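Household budget tips that mostly don't deserve the fuss

Every time the central bank moves the cash rate, somebody publishes a list of ways to "inflation-proof" your kitchen. I keep the lists and check them against my own dockets. Most don't survive a fortnight.

Bulk buying. The savings are real on rice, flour and dishwasher powder. On anything that goes off, I doubt it. I bought 6 kg of onions at the Sulside growers' market in June and composted a good third of them. Look at the unit price on the shelf label, then ask how much of it you'll eat.

Tracking your own inflation. The official figure is built on a basket that may look nothing like yours. Pick 14 things you buy all the time, write the prices in an exercise book, and do it again next quarter. Mine went up far more than the headline number, mainly on olive oil and coffee. Yours could go the other way.

Budgeting apps. I gave Gitico a full quarter. It filed my hardware shop spending under "entertainment" and then kept offering me a personal loan. A spreadsheet does the same job and doesn't try to sell you anything.

Fixing the rate. Nikolovski Home Loans sent me a flyer promising savings of $558 a year if I locked in. The fees were in the small print on the back. Take them off, and allow for the rate possibly dropping, and I couldn't make the sum come out in my favour. Do your own before you sign.

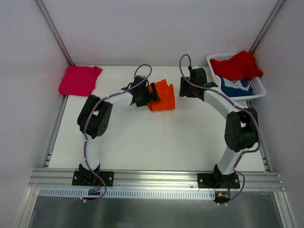

Off-peak power. Check your tariff before you start running the washing machine at midnight. Plenty of households are on a flat rate and save nothing. Ring the retailer and ask, and have your last bill handy.

Home brand. Worth trying on tinned tomatoes, sugar and bleach. I went back to Kondo for cling wrap after 17 goes at finding the end of the cheap roll.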